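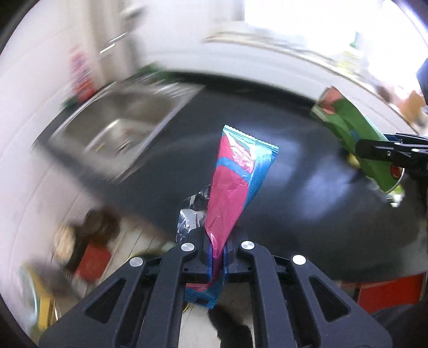
4.2 Ablageorte flexibler Kleinverpackungen in der Küche

Die Begehungen in der Wohnanlage Furangate umfassten 22 Küchen. Bei 11 davon liegt die Spüle in derselben Arbeitsfläche, auf der auch Lebensmittel geöffnet und portioniert werden; in den übrigen sind Spül- und Zubereitungsbereich durch den Herd oder eine Raumecke getrennt. Diese Unterscheidung war im Erhebungsplan zunächst nicht vorgesehen. Sie wurde nach den ersten Begehungen aufgenommen, als auffiel, dass sich die Wege zwischen Öffnen und Entsorgen je nach Grundriss deutlich unterscheiden.

Als flexible Kleinverpackung gelten im Folgenden Beutel, Schlauchbeutel, Riegelhüllen und Folienumschläge, die sich mit einer Hand zusammendrücken lassen. Becher, Schalen und Kartons wurden getrennt erfasst (Abschnitt 4.3). Nicht unterschieden wurde, ob eine Packung beim Auffinden noch Inhalt enthielt. Bei zerknitterten Folien ließ sich das von außen oft nicht beurteilen, und ein Öffnen durch die Erhebenden war mit den Haushalten nicht vereinbart.

Der häufigste Zwischenablageort ist der Streifen Arbeitsplatte unmittelbar vor oder neben der Spüle. Abbildung 2 zeigt Verpackungen vor einer solchen Fläche: ein zerknitterter Beutel in Pink und Blau mit gerippten Siegelnähten an beiden Enden, daneben eine durchsichtig-silbrige Folienhülle, dahinter die schwarze Arbeitsplatte mit eingelassener Edelstahlspüle. Beide Stücke fallen unter die Kategorie K3 (bedruckte oder klare Folie, verformt). Auf dunklen, glänzenden Flächen sind klare Folien schlechter zu erkennen als bedruckte, weil ihre Lichtreflexe denen der Platte ähneln. Bei der Auswertung der Fotografien wurden sie deshalb in einem zweiten Durchgang eigens gesucht.

In den Gesprächen begründeten die Bewohner die Ablage neben der Spüle auf zwei Arten. Ein Teil gab an, die Verpackungen dort zu sammeln und nach dem Essen gemeinsam wegzuwerfen. Der andere Teil verwies auf den Müllbehälter, der in den meisten Küchen im Unterschrank der Spüle steht und sich nur mit freier Hand öffnen lässt. Wer gerade kocht, legt den Beutel zuerst ab. In Küchen mit offen stehendem Behälter wurde diese Zwischenablage seltener beschrieben, kam aber auch dort vor.

Zum Vergleich wurde die ältere Haushaltsbefragung aus Rindik herangezogen, die im Jahr 2000 mit Papierprotokollen durchgeführt worden war. Ein direkter Abgleich ist nur eingeschränkt möglich. Das damalige Protokoll kannte für Folien und Beutel lediglich das Sammelfeld »Kunststoff, leicht« und hielt den Ablageort nur für das Ende des Tages fest. Verpackungen, die tagsüber auf der Arbeitsplatte lagen und abends im Behälter waren, erscheinen darin nicht. Übernommen wurde daher allein die Einteilung der Küchenflächen in Spülrand, Zubereitungsfläche, Abstellfläche und Tisch.

Der Spülrand bereitete bei der Kodierung die meisten Schwierigkeiten. In vielen Küchen stehen dort Spülmittel, Bürsten und Schwämme dicht an dicht, und kleine Folienreste liegen dazwischen. Nach dem Kodierleitfaden von Akyol zählt ein Gegenstand zum Spülrand, wenn er die Einfassung des Beckens berührt, andernfalls zur angrenzenden Arbeitsfläche. Die Regel ist einfach anzuwenden, führt aber dazu, dass zwei nebeneinanderliegende Hüllen verschiedenen Flächen zugeordnet werden können. Bei Aufnahmen mit Bewegungsunschärfe im Bereich des Beckens wurde der Spülrand nicht kodiert.

Für die Trennung nach Material ist die Zwischenablage nicht ohne Belang. Im Projekt Kustero war angenommen worden, dass zusammengedrückte Beutel häufiger in den Restmüll gelangen als glatt liegende. Unsere Gespräche stützen das nur zum Teil. Mehrere Haushalte drücken Beutel grundsätzlich zusammen, um Platz im Sammelbehälter zu sparen, und trennen dennoch sorgfältig. Schwieriger sind ineinandergesteckte Verpackungen, etwa eine Riegelhülle in einem größeren Beutel, die gemeinsam entsorgt werden. Sie wurden als ein Stück gezählt, sofern die innere Verpackung von außen nicht sichtbar war. Die Stückzahlen der Kategorie K3 sind damit als Untergrenze zu lesen.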